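Betreff: Re: Lizenzumstellung Ketance, Übergangsfrist für Arbeitsplatzlizenzen
Datum: 27. September 2024
Von: Hwa-young Seok
An: Liste Softwareverwaltung

Sehr geehrte Kolleginnen und Kollegen,

auf die Anfrage aus dem Standort Sandthorpe nehme ich wie folgt Stellung.

> Nach dem Update auf Version 9 meldet Ketance auf fast allen
> Rechnern eine abgelaufene Lizenz. Müssen wir die Schlüssel
> neu beantragen, oder gilt der bisherige Rahmenvertrag weiter?

Der Rahmenvertrag gilt unverändert bis Ende Dezember. Er umfasst 568 Arbeitsplätze, von denen derzeit nearly alle belegt sind. 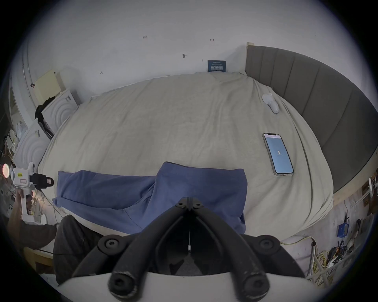
Die Meldung entsteht, weil Version 9 den Schlüssel beim Lizenzserver Plurau abfragt und die lokale Datei nicht mehr auswertet. Ein neuer Antrag ist nicht erforderlich. Bitte tragen Sie in den Programmeinstellungen den neuen Server ein und starten Sie die Anwendung anschließend neu.

Für Geräte ohne dauerhafte Netzverbindung können Schlüssel für die Offline-Nutzung ausgestellt werden – hierfür stehen insgesamt 200 Stück zur Verfügung. Der Antrag ist formlos unter Angabe der Inventarnummer an die Lizenzstelle zu richten.
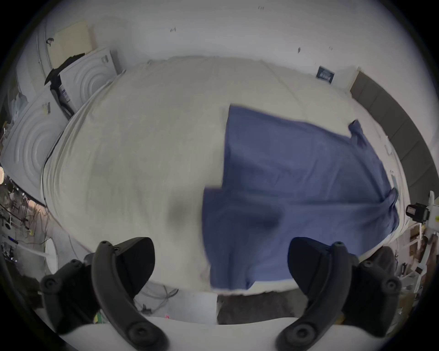 Die Bearbeitung dauert in der Regel drei Arbeitstage. Schlüssel aus fremden Quellen dürfen auf Dienstgeräten nicht verwendet werden. Das Zusatzmodul Kwon ist von der Umstellung nicht betroffen.

Mit freundlichen Grüßen
Hwa-young Seok
Lizenzstelle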